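Stumeck demonstration set: frequently asked questions

What does the set contain?
3,688 demonstrations of tabletop sorting with a two-armed station, recorded by Clultura. The pencil-and-bin task is the largest part.

Which camera views are supplied?
One from above the table and one from each wrist, stored as separate streams with a shared clock.

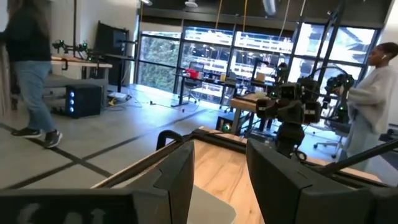
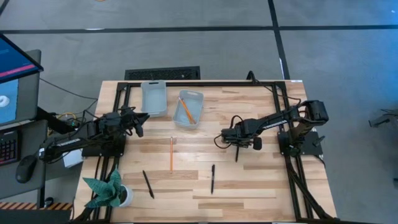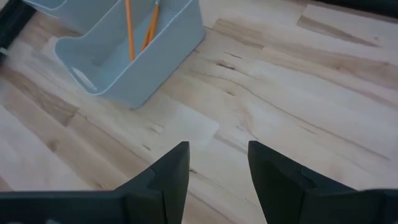

Views from the Stumeck station: wrist, overhead, wrist.

Are people in the background removed?
No. Wrist views take in whatever lies beyond the table. Faces are blurred in the release copy — the raw files are not distributed.

How long is a demonstration?
Between 5 and 15 seconds. Longer attempts are split at the point where the gripper opens.

Are failed attempts kept?
Yes, with the label "fail". Drops, missed grasps and collisions with a bin each have a code, listed in the Bimlow format notes.

Is the start position fixed?
No. Operators move the pencils and pens before each attempt. Bins are moved once per session.

How many demonstrations are needed for training?
Our baseline uses 2,000. Smaller subsets load without changes to the config file.

Can we add our own recordings?
Yes, if they pass the Bimlow checker. Clock drift is the usual cause of rejection.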